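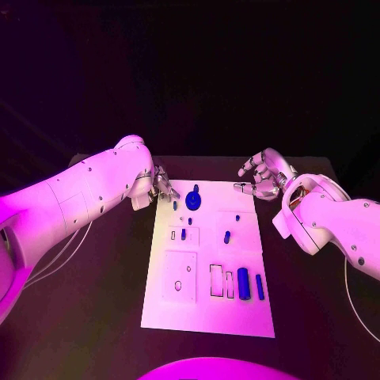
Pink light over a dark tabletop.

Thirty days to Hungarian? Csenge Kiss would like you to believe it

By Izzati Ginting
2019-10-08

I learnt my first words of Hungarian in a tea room in Horodthorpe, and by the time the bill came I had forgotten them. Csenge Kiss was not put off. "You haven't forgotten," she told me. "You've put them down somewhere. Tomorrow you'll pick them up again."

Tomorrow came. I had not picked them up.

I mention it because Kiss runs the Szénási course, which promises to take an adult with no Hungarian at all to what the leaflet calls "easy conversation" in 30 days. The course is named after her grandmother's village, has no textbook and gives no homework in the usual sense. Learners meet each evening in a group, talk for an hour, and are asked not to write anything down. It has run in Horodthorpe for a couple of years, it has lately spread to Skidgate, and if the leaflet is right it ought to have put every evening class in the county out of business.

I have taken five evening classes in four languages and can order soup in all of them. So I came with questions.

What does "easy conversation" mean? Kiss stirred her tea for a while. "It means you can be in a room with Hungarian people and not be frightened," she said. I said that I could do that already, and was doing it. She laughed, which I will put down in her favour, and tried again. "You can say who you are, what you want, what you did yesterday. You can ask them the same and understand most of what comes back, if they are kind."

And if they are not kind?

"Then you'd have trouble in English too."

She is good at this. She taught in schools for years before setting up on her own, and she has the teacher's way of answering the question next door to the one you asked. When I wanted to know who had checked that her learners could do these things, she told me about a retired bus driver who had gone to Pécs and talked to a man about plums for a whole afternoon. When I wanted to know how many had tried and failed, she told me that fail was a word she preferred to leave at the door.

The figures, when I got them, came on a sheet of lined paper. Since the start, 482 people have signed up. Of those, 145 finished the full 30 days. I asked what had become of the rest. "Life," said Kiss. "Children, night shifts, a bad back. An evening class loses people as well, you know that."

I do know that, having been one of the people lost. But an evening class doesn't tell you that its method works for everyone. I pointed to the line on the leaflet which says just that, and she turned the leaflet round and read it as though somebody else had written it.

"It works for everyone who does it," she said at last.

I suggested that this was also true of most diets. "Yes," said Kiss. "And people who do them get thinner. I don't see why that's my problem."

There is a real idea under the sales talk, and it would be unfair to leave it out. Kiss holds that adults give up on languages from embarrassment more than from difficulty. They are shown a table of endings in the first week, they see how much there is to get wrong, and they go quiet. Hungarian has a fearsome name for endings. Her groups don't meet a table at all. They hear "in the house", "from the house", "to the house" a great many times, with a good deal of walking in and out of doors, and the endings are left to look after themselves.

"My grandmother could not have told you what a case was," she said. "She used all of them before breakfast."

Her grandmother, I said, had also had a childhood in which to learn them. Kiss granted this, up to a point. She thinks that the advantage of children is overstated, that they have endless hours and very low standards, and that nobody praises an adult for pointing at a dog and saying "dog". I found myself agreeing with more of it than I had meant to. It still doesn't get you to 30 days, and when I pressed her on where that number came from she was franker than I expected.

"It's a month," she said. "People can picture a month. If I say two years, they go home."

So it isn't based on anything? "It's based on people going home."

Norbert Hegedűs, who grew up speaking Hungarian and now lives in Skidgate, has sat in on several groups as a practice partner. He is paid for his evenings, and told me so before I asked. I spoke to him by telephone.

"They are very cheerful," he said. "They come straight at you. People from ordinary classes, they stand there building the sentence, you can see them building it, and you've grown old by the time it arrives. These ones just start." Was what they said correct? "No, no. Well, some. You understand them." Could they understand him? There was a pause on the line. "I speak slowly," said Hegedűs. "I know which words they've had."

That last remark seems to me to matter more than the plums. I put it to Kiss when I rang her back, and for the first time she sounded a little cross. Every teacher does the same, she said. Every mother does the same. I said that every mother doesn't hand out a certificate at the end of the month. The certificate, she told me, had been asked for by the learners.

Erasto Mugo has one. He works in a garden centre at Droltcombe, married into a Hungarian family and finished the course in March. He was the learner Kiss chose for me to meet, so I expected a glowing report, and for the first few minutes I had one. He enjoyed every evening. He made friends. He gave a toast at his father-in-law's birthday and was clapped.

Then I asked how his Hungarian was now. "Smaller," he said.

He had stopped when the course stopped. There was nothing after it apart from doing it again at a slightly lower price, which he may yet do. At family dinners he follows the start of a story and loses it somewhere around the middle. "I laugh when they laugh. Before the course I did that too, but now I know roughly what it's about. It's a goat, or it's money." Would he tell a friend to sign up? He would, yes, without a doubt. Would he tell them they would speak Hungarian in a month? "I'd tell them they'd speak some."

I read that to Kiss and asked whether she might put it on the leaflet. She said that it was a lovely line and that she would think about it. She then asked whether I would like to join the next group, free of charge, and write about that instead. I said I would pay or not come. We have left it there for the moment.

My own view, for what it's worth, is that she has a decent beginners' course with a silly number stuck on the front. A third of a village hall finishing anything is no disgrace, and I have sat through worse hours with far better paperwork. But the number is what people are paying for, and by her own account she picked it because it was short.

Before we rang off she tested me on my words from the tea room. I could remember the one for soup.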